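The Smallest Job in the House
Bathroom wastebaskets fill up with paper, and paper takes up more room than you think

By R. Sikard

The bathroom wastebasket is the last thing most people deal with on cleaning day. The sink gets wiped, the mirror gets sprayed, and the basket in the corner waits until Sunday night, when somebody pushes the pile down with a foot and leaves it for another week.

I spent part of April paying attention to mine. We live on Alley, in a building with small bathrooms and one trash room on the ground floor, so every bag is a trip down the stairs. What I wanted to know was what goes in the basket and how often it needs to come out.

Mostly it is tissue. There is very little weight in it. A crumpled tissue holds a lot of air, and a basket that looks full can be lifted with two fingers. That is why people press it down, and pressing it down is a bad habit. Used tissues are not something you want to handle twice.

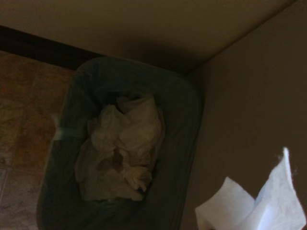
Crumpled tissues and paper towels in a lined basket.

The liner matters more than the basket. It should fold over the rim with a few inches to spare on the outside, so the top can be gathered without touching what is inside. A bag that is too small slides down on the first day. The Ernerach liners I buy come in a box of 295, which cost less than I expected and will outlast the shelf they sit on. Any brand will do if the size is right.

Where the basket stands is the next question. Beside the vanity is the usual spot and a good one, close enough that a tissue used at the sink gets dropped straight in. Keep the tissue box on the counter on that same side. When the box was on the toilet tank and the basket was by the sink, half of ours ended up on the counter or in the basin, where they stick to the bowl and leave bits around the drain.
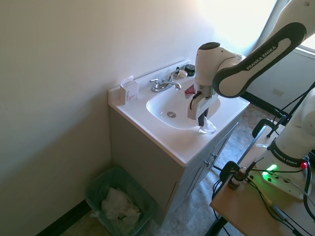
Tissue box on the left of the counter, wastebasket on the floor beside the cabinet.

The rest of the counter can stay nearly bare. A couple of small things at the back are easy to lift when you wipe. More than that and the wiping stops getting done.

I now empty the basket every 5 days. It takes two minutes. Gather the top, tie it, lift it straight up, and look at the floor behind before you put the basket back. Tile hides lint well, and the corner by the baseboard collects it. Wash the basket itself once a month with dish soap and let it dry upside down in the tub.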